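Minutes of the Meeting of the Gorunell Housing Cooperative

Held in the common room, Aug 3, 2026
Present: 20 households, 2 by written proxy
The meeting was opened at 11 in the morning.

1. Minutes of the last meeting

The minutes were read aloud and accepted with one correction. In the part about the bicycle room, "north door" must be "street door".

2. Water and drinks in the common areas

Several members said again that too many plastic bottles are left on the stairs and in the garden after the summer evenings. It was proposed that each household brings its own cup or tumbler to the common events. Some members found this too strict for guests. After discussion it was agreed as a recommendation, without any fine.
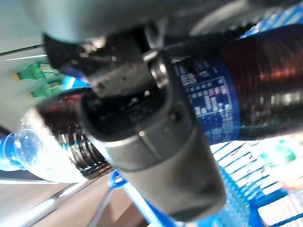 Item 2: Container with ribbed body, copper-brown.

The question of a drinking tap in the garden was also raised. The offer from Imatel is 651 euros, with the pipe but without the digging. Members asked if the tap can be closed in winter. The offer does not say this, and the board will ask in writing before anything is signed.

3. Roof over the Canach side

The leak over the top floor on the Canach side has come back. Gallardo repaired the same place last year and the work is still under guarantee. The board has sent two letters and received one answer, in which the company promises a visit but gives no date. It was decided to send a registered letter. If there is no visit before October, the cooperative will ask another company for a price. 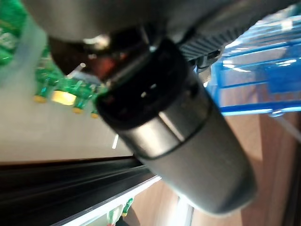
The household under the leak asked who will pay for the painting of the ceiling. The board's opinion is that this belongs to the same claim, but it was noted that the insurance has not yet confirmed it. The members agreed that the ceiling should not be painted until the roof is dry.

4. Noise from the courtyard

The rule of quiet hours stays as it is. One member asked that the ball games stop earlier in the evening. Votes in favor were fewer than votes against, so the proposal was not accepted.

5. Other matters

The key for the laundry room is missing from the board again. Whoever has it is kindly asked to put it back.

The next meeting will be in October. The invitation will be sent by mail and put on the door.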